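About Skollirach

Skollirach tests and grades wood adhesives for furniture makers, flooring mills and joinery shops. The company was formed in Oltside by two former mill chemists and still works from the same building, which has since been extended twice. Most customers send glued samples for strength and aging tests. A smaller number send the adhesive alone and ask for a full report on how it behaves with a given species.

Bond testing makes up the larger part of the work. Samples are cut to a standard block, held at constant humidity for 7 days, and then sheared under a steady load until the joint fails. The report gives the load at failure and the share of the broken surface where the wood gave way before the glue. A high load with little wood failure is noted separately, as it often points to poor spread or a surface that was planed too long before gluing.

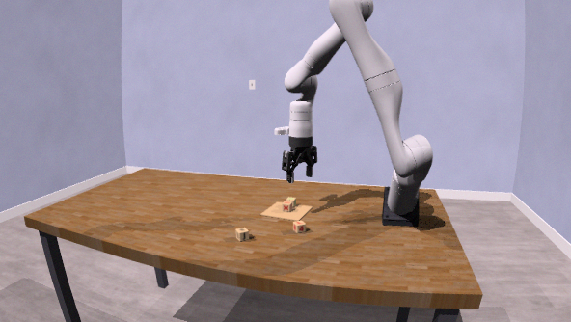 Aging tests follow a soak and dry cycle. The number of cycles depends on the intended use: interior furniture receives the short program, while kitchen worktops and entry flooring receive the long one. Customers may ask for the samples back after testing. Otherwise they are kept on file until November of the following year and then discarded.

Reference stock covers 46 species, stored as sawn boards and as veneer. Oak, beech and maple account for most requests. Oily tropical species are accepted, but the surface preparation must be stated on the order form – results without it cannot be compared with earlier reports. The archive holds almost 3000 reports, filed by species and adhesive type.

In-house software, called Ultum, records the conditioning data for each batch and attaches it to the final report. Batches that drift outside the humidity limits are repeated at no charge. The Kuhlmann room, named after the street entrance it faces, houses the climate cabinets and is closed to visitors during long-cycle runs.
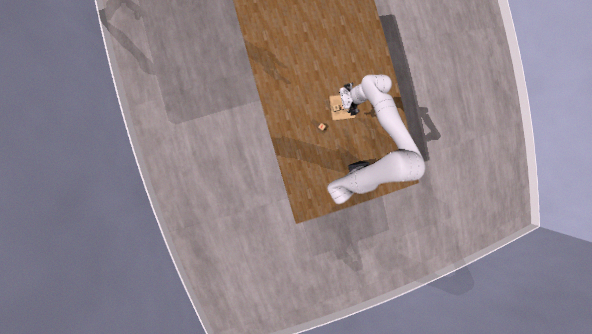
Kieran Cropper
Technical Director

Cropper is responsible for test methods and signs all reports before release. He joined the company as a bench technician and later rewrote the procedure for thin veneer, where the standard block is of little use. Questions on sample size, grain direction or open time should be sent to him before any material is cut.

Samples are received at the Oltside address during office hours. Each parcel should carry the order number on the outside and a printed list of contents inside. Adhesives must be shipped in sealed containers with the safety sheet – unlabeled containers are returned unopened.

Page last revised 14/03/2026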